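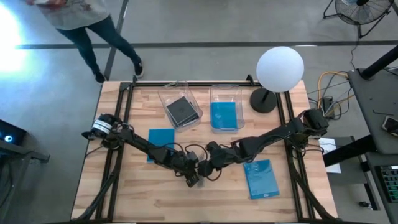
Both arms in at the middle of the table, bins at the back.

Bench tips for the sorting table
Cadach Robotics Club, Workshop Pages
Updated October 2021 by Marin Stan

These notes are for club members working on the Judov sorting task, where the arms move flat packets in and out of two bins. Most of them came up in September while the new members were learning the table. They apply to practice sessions and to the judged runs.

Bins

Clear bins look tidy but they are hard to line up by eye. Put a small piece of masking tape on the wood at two corners of each bin once you like the position. Use painter's tape if the bins will stay there longer than a week, as the ordinary kind leaves glue in the grain.

Wash bins in warm water with a drop of dish soap and dry them with a soft cloth. Paper towel scratches them. Do not use window cleaner.

If a bin gets knocked crooked during a run, leave it and finish the run. Write "bin moved" in the log. A real sorting job has crooked bins too, and the judges are allowed to turn one on you.

Packets

Shiny wrapping is the hardest thing on the table to pick up. It creases, it throws back the overhead lights, and the fingers slide on it. Start new drivers on the dull sheets and give them the glossy packets second.

Smooth a packet with the side of your hand before you set it down. If the wrapping has torn, retire it to the scrap drawer. Tape over a tear changes the grip and the next driver won't know why.

Lay packets at a bit of an angle for practice. Everyone can pick up a square that is lined up with the table edge. 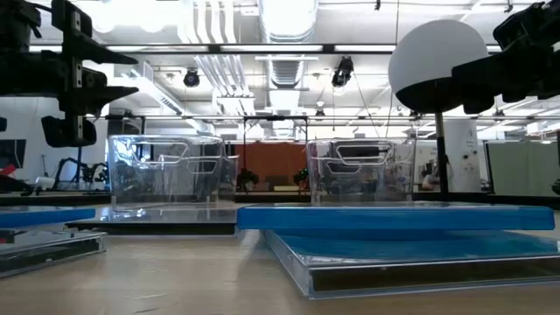
Foam is the other thing people ask about. Cut it with a long snap-off blade, fully extended, in several light strokes against a steel ruler. Scissors pinch the edge and leave it wavy. Wipe the dust off with a damp cloth before it goes anywhere near a gripper. Offcuts go in the bag under the sink for packing material, and please don't put them in the recycling.

Cables

Check the full reach of each arm by hand, power off, before you tie anything down. Leave more slack at the wrist than seems right. Hook-and-loop straps are better than zip ties on any cable you expect to move again, and we move nearly all of them.

Floor cords belong on the side away from where you stand. Coil the extra length in loose loops and keep power adapters where air can get at them.

Hex keys go back in the Duro case at the end of the session. If you are halfway through a job, leave the key on the desk and never on the tabletop.

The tabletop

Butcher block marks easily. Brush it first, then wipe with a barely damp cloth along the grain. Mineral oil twice a year is plenty. Let it soak in overnight and buff off what is left, or the packets will pick it up.

No drinks on the table. The desk is fine if the cup has a lid.
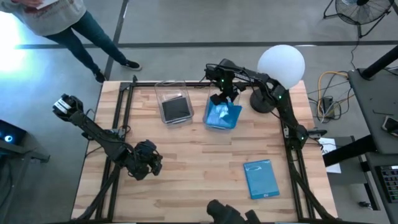

Right arm at the right-hand bin, left gripper empty over the bare wood.

Driving

Bring one arm in at a time until you have passed the bin check. When both arms are working, say out loud which one you are moving.

Come down at the edge of a packet and keep the speed low for the last bit. If you miss, lift clear and try again from above. Dragging it along the side of the bin wrinkles the wrapping.

Rest for 5 minutes after each set. Tired drivers grip too hard.

Log every run, including the bad ones. Our sheet is at run 2260 and the gaps in it are a nuisance when we try to work out what changed. The Đorđević binder on the shelf has the older sheets if you want to compare.

Spare bins and foam are in the tall cupboard. The padlock code is the same as last term, so ask Marin if you've forgotten it.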